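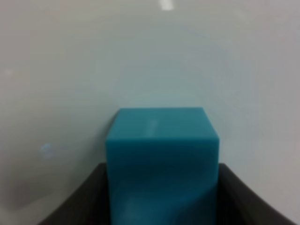 Coloured cubes for the learning rooms

The Sitivby Learning Centre has completed the first stage of its replacement of sorting and building materials. With effect from 3 Apr 2024, sets of coloured cubes are available for loan to all member nurseries, primary classes and family groups. The sets were chosen by Mareike Steinbach, Head of Materials, following a review of the stock held in the Mertens building.

The review found that many of the older sets were incomplete and that their colours had faded unevenly. Staff had begun to combine pieces from different boxes, with the result that few groups could be sure of receiving what they had requested. A total of 1,066 pieces were withdrawn. Those still fit for use have been passed to the craft store at Bundmont, where they may be collected by arrangement with the desk.

Choice of colours

Members have asked why the new range includes shades that lie so close together. The Centre already holds a good supply of materials in red, yellow and plain blue, and these remain suitable for first sorting work. Older children, however, tend to finish such tasks quickly. A greenish teal and a bluer teal call for slower looking, and give children cause to talk about what they see - whether one cube is darker, or greener, or only standing in shadow.

It is recommended that leaders try the cubes in more than one part of the room before a session. A glossy white table shows the colours clearly but also throws back a good deal of light, and a bright patch beside a cube can make its front face seem darker than it is. Leaders who prefer an even surface may borrow a grey felt mat with the set.

Suggested activities

The following have been tried with groups at the Centre and may be adapted freely.

1. Near and far. Place two cubes of different shades some distance apart and invite the children to say whether they match. Then bring them together and ask again.

2. Pairs and singles. Push two cubes together so that their sides meet, the greener to the left and the bluer to the right, and stand a single greenish one in front of them. Ask which of the pair it resembles more closely. 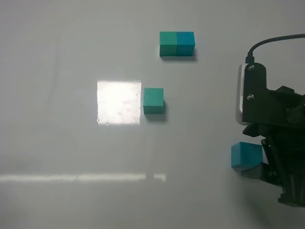 3. Light and dark faces. Ask the children to compare the top of one cube with its front. Most will notice that the top is lighter, and some will wish to turn the cube over to see whether this changes.

Loans and care

Sets are lent for a period of 5 weeks and may be renewed once. Cubes should be wiped with a soft cloth before they are returned, and should not be left to soak. Any missing pieces should be noted on the loan slip.

The purchase was supported by a grant of 300 euros from the Grudolero fund, for which the Centre records its thanks. Requests for loans should be addressed to Bastian Fröhlich at the materials desk, room 55. A second stage, covering boards and trays, is planned for October.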